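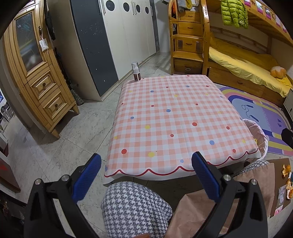
Children's bedroom, gingham cover, pump bottle at the corner.

Agbayani, room check, sheet 415
Form supplied by Endix. Comments are mine.

1. Low surfaces clear and covers secure
Partly. The pink and white cover hangs over the edges and I could find nothing holding it. The form wants "non-slip" ticked or crossed. A child pulling on the hem would settle the matter quickly. Crossed.

2. Liquids out of reach
No. One small pump bottle, standing at child height. The label is too small for me to read without glasses, so I can't say what it holds, and I'm not going to guess "harmless" as the last sheet did. Move it up or take it out.

3. Food waste removed
No. Orange peel on a piece of cardboard, with a plastic packet by it. Minor, but the May sheet says "no eating in bedrooms" is being followed. I have my doubts.

4. Bin provided, lined, not overfull
Yes. Round white bin with a clear-ish liner, rubbish in it. It has no lid. The form doesn't ask for one.
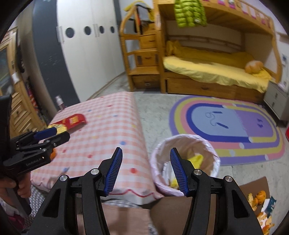
5. Bunk bed: guardrail
Rail fitted to the upper bunk. I measured the widest gap at 70 mm and tried the fixings by hand. No movement. Brarell's leaflet says to check these every month, but there is no record of anyone doing so.

6. Bunk bed: nothing hanging from rails
No. Green puffer jacket on the upper railing. There was supposed to be a hook for coats.

7. Bunk stairs clear, handrail sound
Handrail sound – I leaned on it. It is also being used to hang things on, a dark bag among them, so whoever comes down in the night has less to hold. Drawers in the stairs must be kept shut. Top of rail roughly 81 cm from the tread where I measured.

8. Tall furniture fixed to wall
Not shown to me. The white wardrobe is tall and I was told it is "definitely" fixed. I would like to see the bracket. Left blank until I do.

Score by the Endix method: 69, pass. I don't think much of a method that gives a pass with item 8 blank. Recheck items 1, 2, 6 and 8 before Grindero sign the room off.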